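Let the Robot Club Pick Up Shoes
By Babatunde Oyelaran

The robotics club at Stisdale has dropped out of the Fosham Cup. The students voted on it in July, and for the past semester they have been teaching an arm to pick up shoes from the floor and put them in pairs. Several parents have asked me to talk them out of it. I teach math at the school and help with the club two evenings a month, so I have no power to do that, and I wouldn't use it if I had.

The complaint is easy to understand. The Fosham Cup has a field, a clock and a trophy. Colleges have heard of it. A student can write "regional finalist" on an application and a reader knows what it means in two seconds. "Spent a semester on sneakers" takes more explaining.

But look at what the Cup asks for. The game pieces are all the same size and color. They start each match in marked positions. A team that measures carefully can write a routine that drives to a spot, closes, lifts and drives back, and it will score well without the machine knowing anything about what it is holding. Our students got good at this. They got so good at it that by the third year most of the work was in the drivetrain, and the older kids did that while the younger ones sat and cut zip ties.

A shoe does not start in a marked position. It has a heel and a toe and an opening, and it looks different from every side.
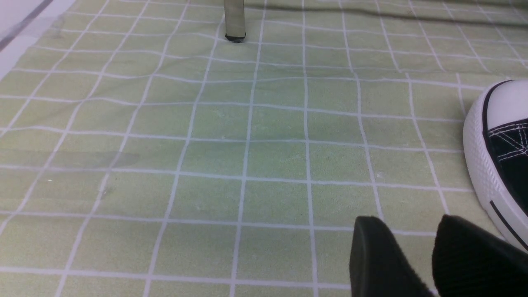 Gripper open near a black high-top sneaker, seen from the wrist camera.

The students collect their own data. One of them guides the arm through a pickup, the arm records what its camera sees and how it moved, and they do it again with the shoe turned another way. They had 340 recordings when I last asked. The first 50 were thrown out after Hauwa Nwachukwu, a junior, went through them one evening and saw that everybody had been setting the shoe down with the toe pointing at the same wall. The model trained on those recordings was fine as long as the toe pointed at that wall.

I think that evening was worth more than any match I have watched. Hauwa had to look at a pile of boring files and ask what was the same about them. That is a statistics lesson I have tried to give in class with dice and colored beans, and it has never gone over as well.

The other thing I like is that there is work for everyone. You don't need to know how to weld or code to record a good demonstration. You need patience and a steady hand. Ninth graders can do it on their first night, and some of them are better at it than the seniors.

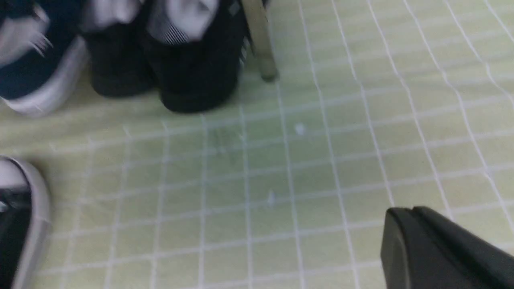 I should be fair about the costs. Progress is slow and it doesn't show. In a competition season there is a date when you find out how you did. This project has no such date, and there were weeks when the success rate went down and the room was pretty gloomy. Two students left for the debate team. The Namboodiri method the club follows for training is explained in a long set of notes written for graduate students, and I can't follow all of it myself. When something breaks in the software we sometimes lose a whole session.

There is also the question of how to judge the work. The students settled on a test they call the Grudetti, after the first shoe shop that gave them odd pairs. It is 60 pickups from positions drawn out of a hat, with a student who did not train the model keeping score. I would like to see two or three other schools take up the same test, or write a harder one. That would answer the parents who want something to compare against, and it would do it without going back to identical plastic pieces.

What I would not like is for the school to tie the club's budget to trophies, as was suggested at the last parents' evening. The Cup entry fee and the travel cost more than everything the shoe project has used so far. If some students want to compete next year, they should form a team and the school should pay for it. The ones who want to stay on the floor with the sneakers should get their room and their two evenings too.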